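**Foro de Compras y Equipamiento › Planificación › Pinzas manuales para ordenar objetos domésticos**

**compras_raketti** — 09:14

Estimados compañeros: en Raketti debemos cerrar en noviembre el presupuesto de pinzas manuales de dos dedos. Fludine ofrece 2 unidades con un lote de 70 almohadillas de repuesto; Conneely cotiza únicamente el cuerpo. Agradeceríamos criterios para decidir. Adjunto el tipo de tarea prevista. 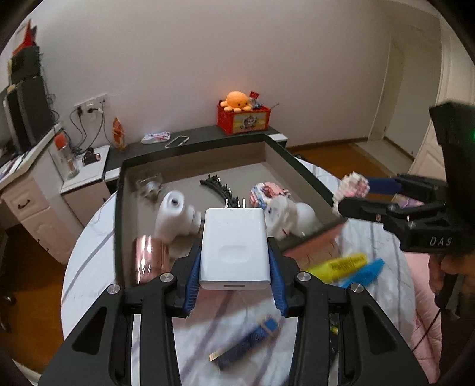
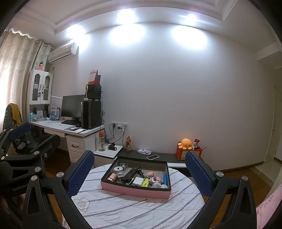
Objetos pequeños y variados, con una caja o bandeja como recipiente. El pliego exige además que el proveedor indique el plazo de entrega de las almohadillas y el precio por unidad suelta.

**mant_norte** — 10:02

Recomiendo el lote completo. En nuestro centro las almohadillas se consumieron antes de lo previsto y la reposición requirió un expediente aparte.

**oficina204** — 10:40

Discrepo respetuosamente. Setenta repuestos para dos pinzas inmovilizan partida sin justificación. Conneely admite pedidos parciales — conviene solicitarlo por escrito — y el saldo podría destinarse a una tercera unidad.

**mant_norte** — 11:05

Una tercera unidad sin repuestos tampoco resuelve nada. El gasto recurrente debe figurar desde el primer ejercicio.

**nellerel_admin** — 12:31

En Nellerel separamos ambas partidas: equipo como inversión y almohadillas como fungible. La intervención lo aceptó sin observaciones.

**compras_raketti** — 13:20

Tomamos nota. Pediremos a Fludine una oferta desglosada y la compararemos con la de Conneely antes de elevar la propuesta.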